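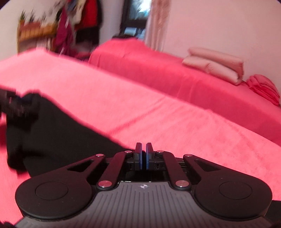 Figueroa pidió en la última reunión que el boletín dejara de hablar de la pinza manual como si fuera un proyecto terminado, y añadió que quien empiece a montarla en casa debe saber que el ajuste de las articulaciones lleva más tiempo que la impresión de las piezas. La redacción comparte la observación y dedica a ello la presente nota.

Inicio | Taller | Proyectos | Boletín | Contacto
Imprimir | Enviar por correo electrónico

20 ene 2026 - Redacción del boletín, Taller Compartido de Sudham

Pinza manual Varkmont: estado del montaje y turnos de banco

El Taller Compartido de Sudham informa a sus socios de que la pinza manual Varkmont ha entrado en su segunda fase. El conjunto se compone de una placa base gris de plástico, dos discos negros laterales y un sistema de brazos articulados que acerca y separa dos dedos con cara interior azul. Los planos revisados pueden consultarse en la carpeta del proyecto, en el armario de electrónica.

En la primera fase se imprimieron las piezas estructurales y se comprobó el paralelismo de los dedos. Las pruebas de banco consistieron en 1000 ciclos de apertura y cierre sin carga. Al término de la serie se apreció una ligera holgura en los brazos exteriores, que se corrigió sustituyendo los casquillos. Los socios que hayan impreso la versión anterior deberán repetir únicamente esas piezas; la placa y los discos siguen siendo válidos.

Se recuerda que los remaches no deben cerrarse hasta haber verificado el recorrido completo del carro central. Un remache apretado en exceso frena el movimiento y obliga a taladrarlo, con riesgo para el brazo. El taller dispone de remachadora y de un juego de galgas, que pueden retirarse en préstamo durante un máximo de 2 días.

La segunda fase se ocupa del uso de la pinza en el domicilio. Los participantes la emplearán en tareas corrientes, entre ellas recoger prendas y ordenar objetos pequeños, y anotarán las incidencias en la ficha común - una por sesión, aunque no haya nada que señalar. La duración recomendada de cada sesión es de 30 minutos. Con esas anotaciones se decidirá el perfil definitivo de los dedos, antes de acoplar el mecanismo al brazo motorizado Gurkley que se monta en el banco del fondo.

El coste de los materiales por unidad asciende a casi 40 euros, sin contar el filamento, que cada socio aporta o adquiere en el taller al precio habitual.

Las solicitudes de turno se presentan por escrito en el mostrador de entrada. Tendrán preferencia quienes ya dispongan de las piezas impresas. La revisión conjunta de las fichas está prevista para mayo, y el lugar se comunicará en el tablón.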